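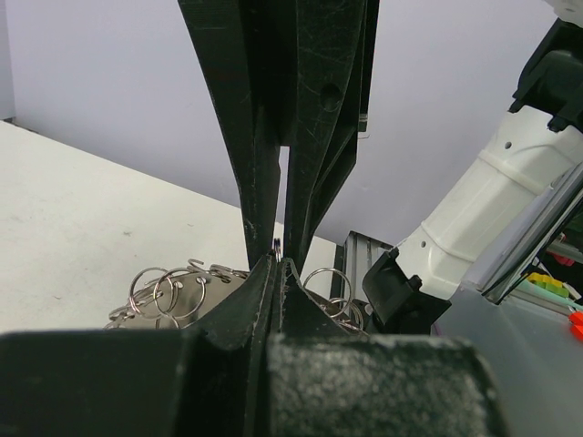 Sorting loose binder rings: speaker notes
Khadija Tahiri, Gakent supply room training, 1 July 2020

Slide 1. Introduce myself and Killian Guillot, who set up the work tables. Phones off. The talk runs 8 minutes, then practice.

Slide 2. What we're sorting. Silver metal binder rings, large and small, closed and partly open. They come back from the sample books in one bag and they hook onto each other. Pass the bag around now.

Slide 3. Getting them apart. Spread a small handful on a white surface. Lift one ring at a time. If a second comes up with it, put both down and turn the top one until the gap lines up. Don't pull. Pulling bends the hinge and then the ends won't meet.

Slide 4. Large rings go in the left tray, small ones in the right. Open rings go in with their own size. Close them first if they close easily.

Slide 5. Numbers from June. We sorted 2655 rings and threw out 80, mostly bent ones. Iman Belkadi has the full sheet if anyone asks.

Slide 6. Bagging. One size per bag, label facing out, top shelf. Ask Ye-seo Hwang for labels.

Take questions for 5 minutes. Hand out trays. Collect the sample bag before people leave.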